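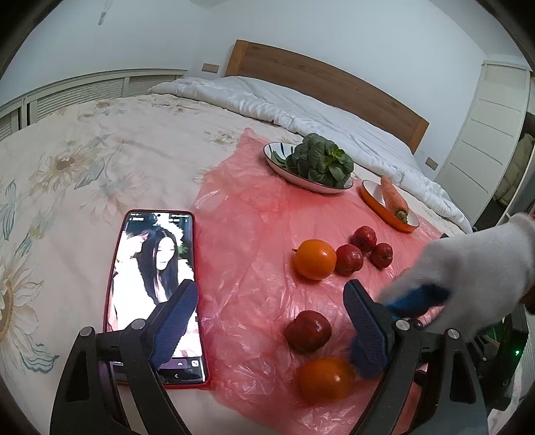
The bedroom shop, open for business.

Kohei Morikawa had been told to service the left gripper before supper, and the Prarnum manual was firm that a gripper be tested on "representative goods." The kitchen supplied the goods. The bed supplied the bench.

"It squeezes late," he told Asuka Takagi over the phone later.

"How late?"

"Apologetically."

He had backed off one pivot screw, wiped the blue pads and put everything together again with the same number of parts, a personal best.

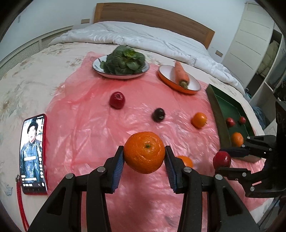
The manual asked for 480 cycles. Kohei did six and wrote down 480, then felt bad and did two more. Mandarins he trusted. Apples he had opinions about.

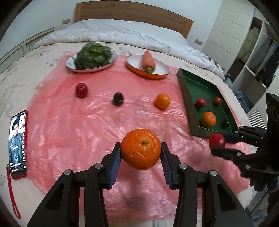 Cycle eight, by the honest count.

"And the right one?" said Asuka.

"The right one's fine. I haven't touched it."

"Don't," she said, and went to see about her own supper.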